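# Moving a hand-fitting job to a robot cell: the first month

Stougaard moved its plate-fitting bench to a Zidia cell in February. The steps below cover the handover from manual work and assume the cell is already commissioned.

1. Record the manual cycle for 40 parts before switching over. Use the same fitters who will run the cell.
2. Rewrite the job sheet. Fitting becomes loading, checking and clearing faults — three tasks, each with its own line.
3. Train 4 operators per cell. Each one must clear a stop unaided before signing off.
4. Run every change in simulation first, and let the operators watch.

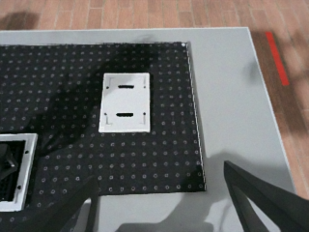

Job rotation needs settling before the first live shift. Checking is tiring in a different way from fitting, and at Stougaard operators swap every two hours. Give the checker a fixed order to work through. For a plate with two slots and four round holes, lying on the perforated board, start with the upper slot and finish with the holes. Log each fault against the station, never against the operator.

Review the log after 600 cycles, with the operators present, and amend the job sheet where needed.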